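Notes for the talk, version for the smaller room. Slot is at 2:00 in the afternoon. Keep the water near the laptop, and speak slowly in the first part.

**Opening (no slide yet)**

Good afternoon, and thank you to Altuvon for the invitation. I want to speak today about a very ordinary thing: how a person shows a robot a task. I will not speak much about networks and training. I will speak about the person who moves the hands, because in our project the quality of this person's work decided almost everything.

(Pause. Ask who in the room has ever driven a robot by remote control. Wait for the hands.)

**The task**

Our project is called Bomen. The task sounds like a line from a recipe card: bring the pepper to the plate where the eggplant is. The operator works with a headset and gloves, and the robot in the simulator follows the operator's hands. We work in a simulated kitchen first, so that a bad grasp costs us only the time to press reset. 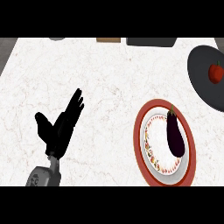

When we began, we thought that a demonstration starts at the grasp. So our first operators rushed. They put on the gloves, the recording started, and already the arm was flying. The first seconds of these recordings were almost useless. Now we have a rule: the operator brings the hands to a calm position, breathes one time, and only then begins. It sounds like advice for playing the piano. I think it is the same advice.

Please say also: the gloves do not give any feeling of touch. The operator has only the eyes. This is a big difference from kinesthetic teaching, where you hold the arm of the robot with your own hand and you feel its weight.

**Two ways of showing**

- By hand: you push the real arm through the movement. Good for slow tasks and for one arm. With fingers it becomes difficult, because you can not easily guide a whole hand while you also guide the elbow.
- By remote control: you move, the robot copies. Good for fingers and for two arms. The operator needs more practice, and a delay in the system disturbs very much.

We tried both with the same operators. On the Zenard bench we did teaching by hand, and for Bomen we use remote control only. If somebody asks which one is better, answer that it depends on the hand. Do not stay long here, this part always takes too much time.

**What the second hand does**

(Slower here. This is the part people ask about later.)

A demonstration with two arms records both arms, also when one of them has no work. The operator concentrates on the pepper and forgets the other hand completely. In real life this is no problem, our free hand hangs somewhere. But the robot learns from all the joints, and if the free hand wanders in a different way each time, the model tries to learn the wandering too. 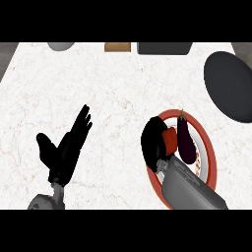 So we ask the operator to choose a place for the free hand and leave it there, open, above the counter. After this change we recorded 2,850 demonstrations, and we removed 210 of them in the review. The most common reason for removing was a long hesitation close to the plate. The operator comes near, is not sure about the distance, stops, goes back a little, and tries again. A person who watches can understand this. The model only learns to hesitate.

Mention the view as well. From the head camera the hand often covers the place where the fingers meet the vegetable. Operators learn to approach from the side and to trust the shape of their own glove. New operators need 3 sessions before they stop leaning their head to look behind the hand.

**Advice for teams that start now**

Let the people who train the model also wear the gloves, one full session at least. In the Benmoussa trials we did this too late, and we lost a month with discussions about "bad data" that one hour in the headset would finish.

Write the instruction for the operator in one sentence. If you need 2 sentences, you have maybe two tasks.

Change the position of the plates between recordings. Keep the good failures in a separate folder, especially the ones where the operator corrected the grasp well.

**Questions**

Expected: cost of the gloves, transfer to the real robot, left-handed operators. For the transfer, say that the work starts in March and I do not have results to show. For left-handed operators, we mirror nothing, they choose the arm by themselves.

If there is time left, offer to show the reset procedure on the laptop.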